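# The Kundow Count

By October we had 2,407 demonstrations and a policy that couldn't pick up a pair of scissors to save its life.

I should say I loved that dataset. I'd recorded a good chunk of it myself, standing at a table with a gripper in each hand until my wrists clicked. My boss at Pikuva wanted more. More people, more hours, more everything! So I said sure, and then I went home and sulked, and sometime after midnight I had my one good idea of the year.

What if it was the pauses?

Everybody pauses. You reach for the notebook, you think about lunch, you grab it. Our model had learned lunch. It would drift over the table and hang there like my uncle in front of an open fridge.

So I wrote a dumb little filter (six lines, I'm still proud) that threw out any run where both hands sat still too long. I named it Kundow, after the bus stop where I'd thought of the name. It ate nearly everything. I was left with 365 runs, and I felt sick.

## Flilevholm, second floor

We trained on the leftovers anyway. The old policy had managed 6 clean pickups out of 70 tries. The new one got the scissors on its first go, and I yelled so loud that someone down the hall yelled back.

Then came the part I hadn't planned on, which was teaching other people to record without daydreaming. My rules fit on a sticky note:

- Decide before you move. Scissors or notebook, pick one and mean it.
- If you freeze, stop the run and start over. I won't be mad.
- Both grippers start at the near edge of the table, every single time.

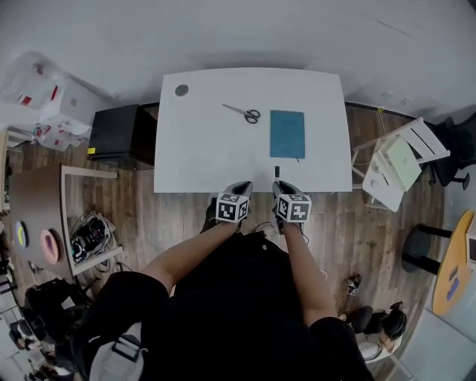
## What the filter kept

I went back through the 365 one evening, just to see whose they were. Mine had the fewest, by a mile. Two thousand-odd runs in the trash and a lot of them had my wrists in them, thinking about soup.

I made soup when I got home. Then I set the alarm early and signed myself up for the first slot at the table.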